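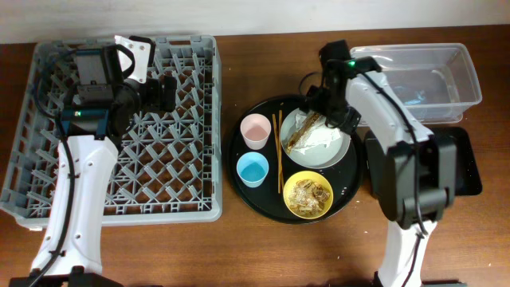
Reginald Alcantara said he would not have called the police at all if his insurer had not asked for a report number. He put his loss at under $800, and he told us he had spent most of that evening checking the other rooms before he thought of the phone.

**Figure 3.** Gray plastic dish rack on a wooden tabletop, with a white robotic arm reaching over it.

### 4.2 Delay in reporting

Accounts like this were common in the interviews. Of the 389 residential break-ins recorded in Grudora during the study period, we could establish both a time of discovery and a time of call for most, and the gap between the two varied a great deal. When a resident was at home during the break-in, the call nearly always came within minutes. When the home was empty, the call was often left until the next morning, and in a few files it was made only after a neighbor had reported something similar.

We had expected the value of the stolen property to explain much of this. It explained less than we thought. Losses above $800 were reported sooner than smaller ones in Galano, but in Conceição there was no clear difference. Residents there spoke more about the non-emergency line, which they described as slow to answer in the evening. Several had hung up and tried again the following day. Call records from August, when the line was short of staff, fit that description.

The 56 residents who agreed to be interviewed gave other reasons as well. Some wanted to talk to a partner or landlord first. Some were unsure that a crime had taken place – a forced shed door or an open window did not seem enough to bother an officer with. Tenants were more likely than owners to say this, and more likely to call the building manager before the police.

Delay had a practical cost. In files where the call came more than 12 hours after discovery, the entry point had usually been cleaned or repaired before an officer arrived, and fingerprints were rarely taken. We cannot say how many of these cases would have led to an arrest with an earlier call. Arrests were uncommon in both groups.

One limit of the data should be noted. The Zitum records system stores the time of discovery as free text, and entries such as "after work" or "late" had to be coded by hand. Two of us coded each entry separately and settled differences by discussion. Entries that could not be placed within a two-hour window were dropped – 5 percent of the total, most of them from Conceição.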